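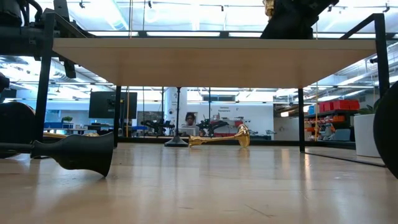
Work area with robot arm, table and horn

Print this page
E-mail this page

Skernell Motion Planning Software: Frequently Asked Questions

Last updated 14 February 2023

The answers on this page apply to the current release of Skernell, the planning and control package maintained by the Brurkano software group. Questions about arm hardware should be sent to the supplier of the arm.

What does Skernell do?

Skernell takes a goal for the arm, such as a gripper position, and works out a path that keeps every link clear of known obstacles. It then sends the path to the arm's controller and watches the joint readings while the motion is carried out.

How are tables and shelves entered as obstacles?

Flat panels and legs are entered as boxes in the cell file. Each box needs a position, a size and a safety margin. Users should enter the underside of a raised panel as well as its top. A plan that reaches beneath a panel will be refused if the underside is missing from the file.

Can the planner handle objects with unusual shapes?

The perception module, Drandeck, builds a rough outer shell from camera depth data. Long, thin parts and flared parts are covered by several small shells, so that the space beside a narrow tube is not blocked by the width of a bell. Shiny metal may leave gaps in the depth data – in that case the shape should be loaded from a mesh file.

How large may a mesh file be?

The planner accepts meshes of up to 2000 faces. Larger files are simplified on loading, and a note is written to the log.

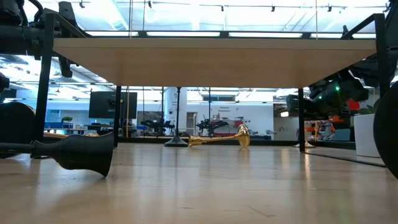
Can two arms be planned together?

Two arms may be planned together if both are listed in the same cell file and share one clock. The planner treats them as a single system and checks each arm against the other at every step of the path.

What happens if no path is found?

The planner makes 7 attempts from different starting guesses and then returns an error code. The arm does not move. The log names the obstacle that blocked the most attempts, and this is usually the best place to begin looking.

How long are logs kept?

Logs are kept for 24 days and then removed. Sites that need a longer record should copy the log folder to their own storage.

Who approves changes to the shared cell files?

Requests are reviewed by Ingrid Rosenthal. Changes to safety margins must also be approved by Tharun Thevar before they are released.

Print this page
E-mail this page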